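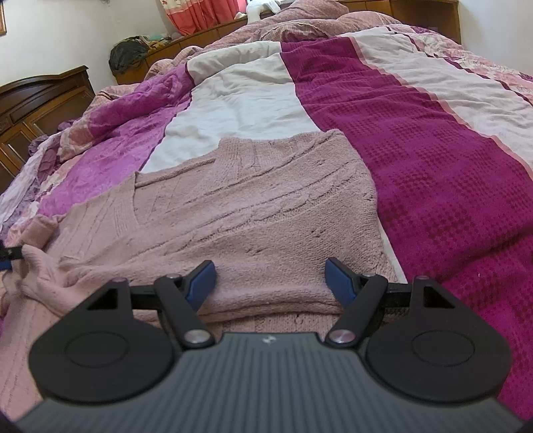
Como dobrar camisola de malha sem ficar com aquele vinco no meio do peito? Dobra-se primeiro as mangas para trás, na horizontal, depois os lados, e só no fim se enrola de baixo para cima, sem apertar.

Pronto, era isto que me andavam a perguntar desde ontem e agora vou desenvolver, porque estou a fazer a arrumação das malhas e preciso de companhia 🧶

Começo sempre em cima da cama. Já tentei na mesa da sala, já tentei na tábua de passar (péssimo, cai tudo), e a cama ganha. Há espaço para abrir as mangas todas e a colcha segura a malha, não escorrega.

A rosa velho de decote em V, com torcidos, é a minha preferida e a que dá mais trabalho. Os torcidos fazem volume e se dobrarmos à pressa ficam marcados de lado até ao inverno seguinte. Perguntem-me como sei.

Primeiro passo, então: estender de frente para baixo e alisar com as mãos abertas, do centro para fora. Não puxem pela bainha!! A bainha estica e depois não volta, tenho uma verde que parece um sino.

As mangas: cruzo uma, cruzo a outra, ambas nas costas. Se forem muito compridas faço uma dobra a meio, junto ao cotovelo, para não saírem por baixo.

Depois os lados para dentro até a peça ficar com a largura da caixa. As minhas caixas são as Wedov, as baixinhas de tecido, têm 39 cm de largura e cabem debaixo da cama à justa. Duas camisolas lado a lado em cada fila, se forem finas. Grossas, só uma.

E cabides? Malha em cabide não, por favor. A Fatima Oyewole, que me ensinou a tricotar, via uma camisola pendurada pelos ombros e tirava-a do armário sem pedir licença. Na casa dos outros, sim.

Perguntaram também pelos borbotos. Tiro antes de guardar, com a peça bem esticada numa superfície plana e o pente próprio, sempre no mesmo sentido. Nos torcidos vou devagarinho e salto as laçadas soltas, que um fio puxado ali é uma tarde inteira com a agulha de crochet.

Se já houver um fio puxado: nunca cortar. Passa-se para o avesso com uma agulha e dá-se uns esticõezinhos à volta até o ponto assentar.

Lavagem antes de guardar, sempre, mesmo que "só tenha sido usada uma vez". Água fria, detergente de lãs (uso o Feludon, cheira a pouco e ainda bem), 15 minutos de molho e sem esfregar. Depois espremo dentro de uma toalha enrolada e seca na horizontal. Torcer é proibido cá em casa.

Aguenta-se até 2 dias a secar, se for grossa e o tempo estiver húmido. Viro-a ao fim do primeiro. Guardar malha ainda com humidade é pedir aquele cheiro a cave.

O @ do Grigore Marinescu pergunta se pode aspirar o ar com os sacos de vácuo. Poder pode, Grigore, mas os torcidos ficam espalmados e a lã perde o fofo. Eu só uso vácuo para edredões e mantas.

Contra as traças: saquinhos de alfazema, trocados em julho. Os de cedro também servem, passem-lhes uma lixa fina quando deixarem de cheirar.

Ah, e a ordem dentro da caixa! Pesadas em baixo, leves em cima, e as de decote em V com o decote virado para a frente para eu saber qual é qual sem desmanchar a pilha.

Falta-me a gaveta dos cachecóis, que é outro mundo. Faço amanhã e continuo o fio aqui. Se alguém tiver um truque bom para golas altas que não seja enrolar para dentro, deixe aí nas respostas, que as minhas ficam todas tortas.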